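Wernurow Conversations: progress report to the Softić Fund
Second period, April to September

Summary

The grant supports a podcast of long-form interviews with authors and small business owners. We have released 11 episodes in this period, against a target of 12 in the agreement. The remaining interview is recorded and is in editing.

Episodes and audience

Average downloads per episode in the first month after release were 1,138, up from the first period. The best performer was the two-part interview on selling a family printing business. Episodes on book promotion did less well than we had planned for, and we have cut back the number of these in the next block.

Listeners have asked for written transcripts. We have finished seven so far and the rest will be posted as the editing budget allows.
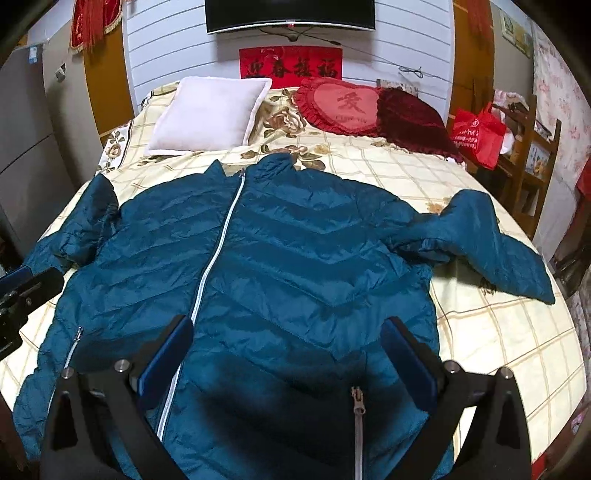

Recording moved from the Damow studio to the smaller room at Wanen in June. The hourly rate is lower, but we lost two bookings while the new microphones were on back order – both guests have been rescheduled.

Budget

Spending is within the approved amount. Travel is under budget, as most guests chose to record remotely. Editing is over, mainly from cleaning up remote audio. We ask for approval to move the unspent travel money to the editing line. No increase in the total is requested.

Next period

We have 16 guests confirmed. Release will stay at two episodes a month, with a short break over the holidays. The listener survey will open in November and the results will be included in our final report.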